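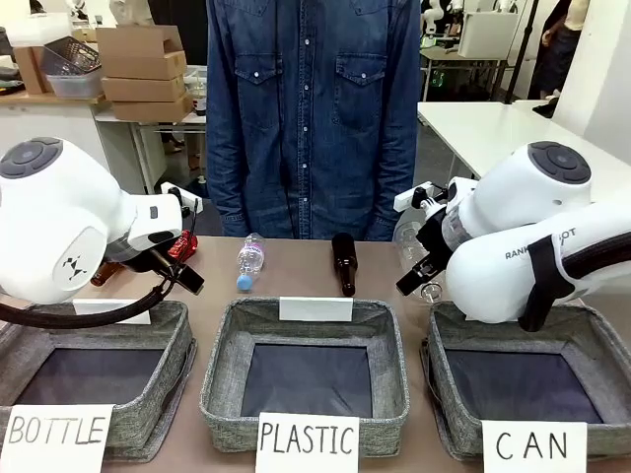 Unit 4: Sorting Drink Containers at the Table
Household Materials and Waste, Trurley Adult Learning
Handout prepared by Araceli Arriaga

What this unit covers
Sorting by material, writing bin signs, and setting up a small station at home or at work. Read it before the practical and bring it with you. The Murnham reader, chapter 2, has the background on glass and metals.

The three categories
We use three open fabric bins in a row, with a handwritten sign in front of each: BOTTLE, PLASTIC, CAN.

BOTTLE means glass. The dark brown bottle with the slender neck goes here. Color does not matter for this exercise.
PLASTIC takes clear plastic bottles, such as the small water bottle with the light blue cap. Leave the label on.
CAN takes drink cans, steel or aluminum.

A common mistake is to put a plastic water bottle under BOTTLE. The word on the sign names a shape, and a plastic bottle has that shape too. Last term's group made this error more than any other. In the written part you will be asked to suggest a better word. "Glass" is accepted.

Writing the signs
Use black marker on white card, all capitals, one word per sign. Stand at the far side of the table and check that you can read all three.

Before you sort
Empty the container and rinse it. Let it drain. Check glass for chips around the neck and set any chipped piece aside for the instructor. Do not crush cans or plastic bottles in this unit. We weigh them in the next one.

Practical
Work in pairs. Each pair gets 32 mixed containers. One person sorts and the other writes down each item and the bin it went into. Then empty the bins, mix everything again and trade places. Put anything you cannot decide on at the back of the table and discuss it at the end.

Homework
Keep a list of every drink container your household finishes in one week. Note the material and whether it had a cap. Use the Debnath record sheet.

Terms to know
Contamination: material in the wrong bin, or food and liquid left inside a container.
Residue: whatever is left after sorting that fits none of the bins.

Completed sheets go in the tray outside room 544.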